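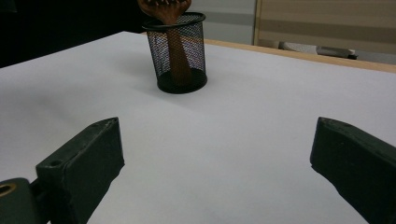

**Figure 2.1** A hand-held gripper in front of a black mesh cup with a carved wooden utensil in it.

# Chapter 2: When the Work Is Shown to a Machine

Before a machine can take over a task at a workplace, some person must show it how the task is done. In many firms this showing has become a job of its own. The worker holds a gripper with two fingers, moves it to the object, closes it, lifts, and puts the object down in another place. Then the same again, with small changes.

At Grovbridge, a firm that packs kitchen goods and small household items, 52 people worked in the packing hall when the Lultach system was brought in. Valquíria Barros had packed by hand for many years. In her new position she recorded 100 movements in each shift, and after the first season the firm had 4,000 of them stored. Her pay stayed on the old scale, although the labour was of a different kind. She told her supervisor that her back was better and her eyes were more tired.

Vendula Oravec, who planned the shifts, met another difficulty. The old job description spoke of boxes per hour. How should she judge the work of a person who packs no boxes, but whose movements will later be used to pack many?

In this chapter we look at such questions from the side of the employee. Section 2.1 explains how tasks are chosen for automation. Section 2.2 treats skill — what a worker knows with the hands and finds hard to put in words. Section 2.3 is about pay and job titles, and compares the agreement at Grovbridge with the one signed at Condeo. The terms marked in bold are collected in the glossary at the end of the book.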